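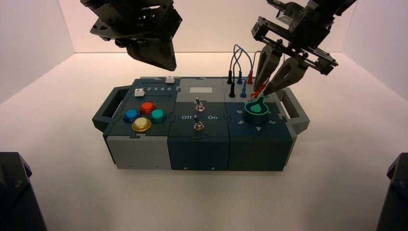 *D. Keogh*

Jodbridge unit, monthly walk-round, 19 October 2026. Did the upstairs first this time, stairs were being mopped after.

- [x] Fire exits clear. Rear one sticks, needs a shoulder. Reported in February, still sticks
- [x] Extinguishers in date, pins in. Number 6 is behind the coat rack again — moved the rack
- [ ] Emergency lights. Two out on the back stairs. Stokora have the order, ref 589
- [x] Alarm test, call point by the loading door. Heard fine everywhere except the restrooms, a bit faint with the fan on
- [x] Benches and worktops wiped down, no cups
- [ ] Extension cords. One plugged into another under the packing desk. Unplugged it, left a note. Need a longer one, 50 ft if Nokum stock it
- [x] Ladder tags. All signed
- [ ] First aid box upstairs. No burn gel, eyewash expired. Downstairs one full
- [x] Floor tape, good exept by the sink where it's lifting
- [ ] Racking. Bay 22 has a bent upright at ankle height, looks like a pallet jack. Top shelf emptied, keep it that way until its been looked at

Didn't get to the roof hatch — key wasn't on the hook. Carry over to next month along with the rear door.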